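Search posts
Home Explore Lists Profile

Boonmee Rojanasak
Thread

Month-end notes from the student manipulation project at Drendport. The task for November is bottle into divided carton, two-handed, using the hand-held grippers. Short posts, mostly for the next group.

Rig first. The grippers are wired, and the cable decides more than I would like. If the corrugated sleeve hangs straight down from the wrist it pulls the tool off axis when you reach across. Wrap it around the forearm before you start.

Board: white foam sheet, taped left and right. Change the tape when a corner lifts. A shifted board means redoing the table calibration, and Ertürk takes its time with that.

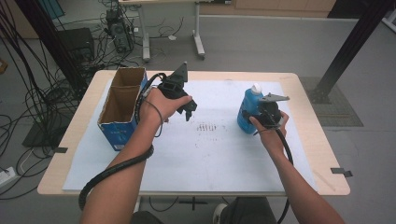
Approach angle matters more than speed. Coming in low on the bottle tips it. Coming in square, at mid-height, with the other hand already near the carton, gives the cleanest trajectories after filtering.

Count so far is 460 episodes logged, 67 rejected. Most rejects are tracking dropouts when one wrist passes over the other. The rest are operators talking to someone and forgetting to close the fingers.

We train in Vudo, same config for both arms. I tried separate configs on Sunday - worse on the handoff, no gain on the grasp. Reverted.

Open problem: the policy will release above the carton divider instead of to one side of it. Wutov has the same failure on their course page and lists no fix. My next attempt is 2 start positions for the carton and a slower release.

Logs are in the course folder under my name. If you edit the episode sheet, leave the reject column alone - the loader reads it.

Contact Terms Back to top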